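# Planning for the Bottom of the Bin

Bin picking software is usually judged by how it ranks grasps. At Batia, the team behind the Kullgate planner has spent most of its time since May on a narrower problem: what the arm should do when the best grasp sits next to a wall.

Kullgate takes a depth image, proposes 500 grasp candidates, and discards any whose approach path would put a finger or bracket through the bin model. The first release checked only the fingertips. The current one checks the full gripper and the cable bundle, which is modeled as a swept volume around the wrist. A complete cycle takes 24 milliseconds longer as a result – a cost the team accepted.

Test loads mix shapes and surfaces on purpose. A toy block gives clean planes, a crumpled can scatters light, and a bunch of grapes has no single rigid pose to estimate.

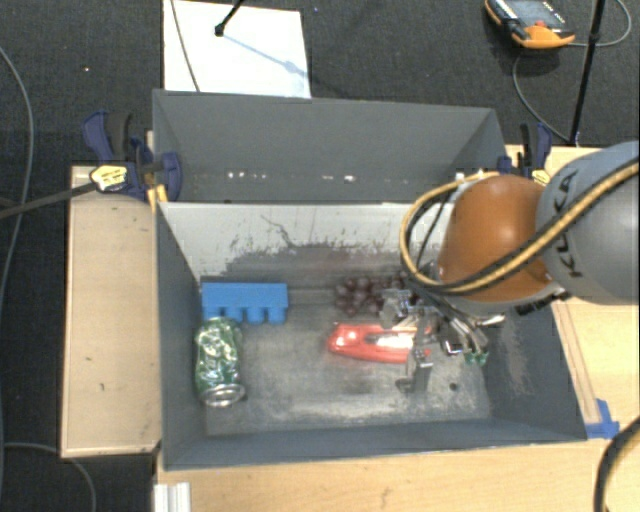

## Calibration comes first

Wall clearance means little if the bin model is off. Kullgate refits the four walls every 14 picks and compares the result with the stored pose. If the two disagree by more than a set tolerance, the planner stops and asks for a new calibration.

The team replayed 3000 logged picks through the new checker before running it on hardware. Most rejected grasps came from the bracket above the fingers, a part the old model left out. The next release, named Ellesard, will add a push motion for items flush against a wall.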